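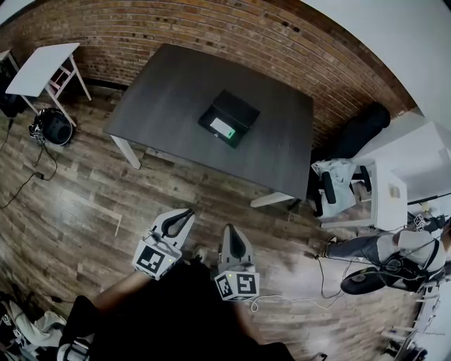 Last changed: 8 November 2018

OK, desk notes before I forget them. The dark gray table is now out in the middle of the floor, away from the brick, and I like it so much better there! You can get round all four sides, and the brick wall stops being the thing you stare at all day. For now the only thing on it is the small black laptop, and I'd love to keep it that way (we all know how long that lasts in this room).

Measured it again with Xiaoyan Lü's steel tape – 631 mm front to back, so the Roltby drawer unit will not go under it sideways. Lengthwise it might, if we take the casters off. I've asked Rawat for the short feet and they want nine dollars a set, fine, ordered.

The top is that charcoal finish with a bit of wood grain in it. It marks if you drag anything metal over it, so please put the Futadano mat down before you solder. I tried the Sutstead cleaner on the underside first, left it 15 minutes, no change in color. Will do the top next week.

Still to sort out:
The little white side table by the wall. Keep it for the kettle or give it up to the printer? I say printer.
Cables over the planks. I caught my foot twice this morning, and I want them taped along the wall or run under a strip.
The light gray jacket on the office chair – whoever owns it, there are hooks by the door!

Oh, and white legs on a dark top looked odd to me in the catalog, but against the red brick I'm completely sold. If we get a second table in March I'd order the same one again.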